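Jobs > Bronport > Engineering & Purchasing > Equipment Planner (robot cells)

Equipment Planner, robot cells. Nasrallah, Bronport site
14 shares | 3 comments

Need someone soon. We refurbish desktop towers and the budget for the next lot of robot equipment has to be in by end of July. Right now the spreadsheet is split between two people who both have other jobs. You'd take it over.

What you'd be planning for: arms, grippers, wrist sensors, fixture trays, platforms, spares. One cell running now as the pilot. Kirngate line is next, then Bronley if the money holds.
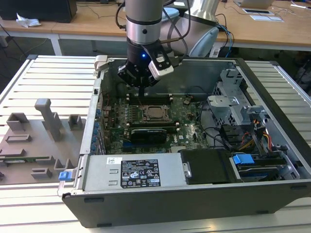
Pilot cell, gripper over the memory slots. Fixture tray at left.

Day to day
- get quotes, chase quotes, compare quotes that don't compare
- build the cost per cell, incl. cabling, printed fixtures, training hours, downtime
- keep a spares list that somebody can read
- lease or buy? we go back and forth, we want a real answer with numbers
- sit with the techs at least 2 mornings a week. You can't price a gripper finger from a desk

Fingers are the big one. Memory work is tight, slots side by side with latches at the ends, and finger shape drives a lot of what we order. Same for wrist cameras. Expect to argue with vendors over both, and to ask for a trial unit before anybody signs.
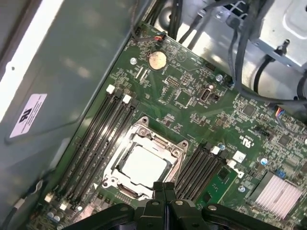 Wrist view of the board. CPU socket in the middle, memory slots either side.

You have
- a few years buying or planning equipment, any industry
- spreadsheets, properly
- ok reading a spec sheet and asking the dumb question
- no robot programming needed, thats covered

Nice if you've written a capital request before. Ours is 22 pages and could be shorter.

Hours and pay: full time, 7:30 start, on site. $44 an hour, review after six months. Travel to Bronley now and then, milage paid.

To apply: resume plus a short note on one thing you bought that was a mistake, and what it cost. Half a page is fine. Send to Suha Azar at the Bronport office, quote ref 896. Interviews start as soon as we have poeple to talk to, so don't wait for the closing date.

Nasrallah Bronport | Contact | All openings | Back to top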